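The Microwave Problem
A two-armed robot in a Nelwood garage takes on the most ordinary door in the house

Clyde Haverford has opened a microwave more times this winter than most of us will in a lifetime, and he still gets a little excited when the door swings. His robot lives in the back half of a garage in Nelwood, sharing the space with two bicycles and a chest freezer, and for the past four months it has been learning kitchen chores.

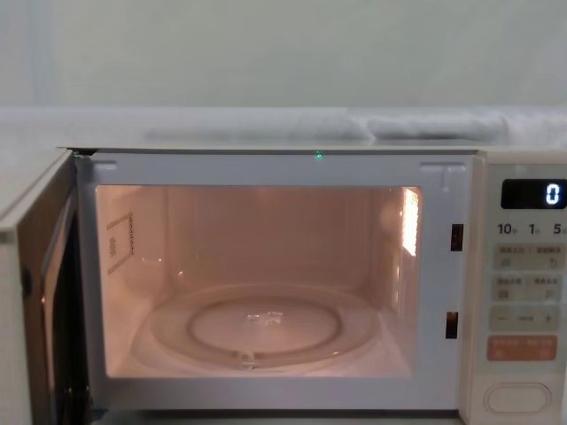
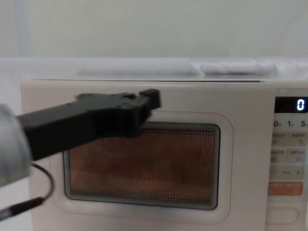
The practice oven with its door open, and with the gripper's fingertip against the closed door.

I came expecting to see the dishes. Haverford's first robot, a single arm bolted to a workbench, could stack bowls, and a short clip of it made the rounds among hobby builders. But he waved that off before I had my coat unzipped. Bowls are friendly, he told me. You can be sloppy with a bowl. A microwave has a door with no handle, a latch you can't see and a button that wants a firm, straight push, and it's all on one flat white face with hardly anything to grab.

So that became the project. He built the current machine with Hatsue Hamada, a retired instrument maker who lives across the street and who machined most of the brackets on a lathe older than either of them. The arms came secondhand. The stand is Hamada's own design, and it is gorgeous — all hand-filed edges and countersunk screws, far nicer than anything a garage robot needs. She blushed when I said so and then showed me the underside, where it's even better.

Opening is the easy half, at least on paper. The big button at the bottom of the panel pops the latch, and a fingertip can take the door the rest of the way. Getting it shut is where the fun starts. Push near the hinge and you need far more force. Push too low and the hooks meet their slots at a slight angle, and the door bounces back with a cheerful little clack that Haverford can now imitate perfectly. His answer was to stop thinking about gripping at all. The fingers stay together and the gripper becomes a blunt poking stick, and the software watches how hard the door pushes back.

"I spent weeks trying to make it grab things," he said. "My granddaughter closes ours with her elbow!"

The elbow idea went into the code that same night. Since then the pair have logged 296 practice runs, each with a line in Hamada's notebook in pencil so fine I had to borrow her magnifier. The remarks are a joy. "Missed, but politely." "Good swing, bad ending." One page has only a drawing of a spring.

There have been setbacks, of course. In November a loose connector froze the left arm halfway through a swing, and it took an entire evening to find the fault. The cables have been rerouted twice since then, and Haverford would like to do it again. He has spent around 4000 dollars on the whole thing so far, a figure he gave me in a lowered voice, with a glance toward the house.

What I loved most was how much you start noticing. After an hour in that garage I was thinking about my own kitchen — the weight of the refrigerator door, the drawer that needs a hip, the cupboard I always open with the wrong hand. We do these things with a lifetime of practice and no thought at all. Teach one to a machine and you have to find out what you've been doing.

Next up is the turntable. Haverford wants the robot to set a mug on the glass plate, close the door, and choose a time. Hamada wants to start with an empty mug. They were still discussing it when I left, and she had already gone to the shelf to pick one out.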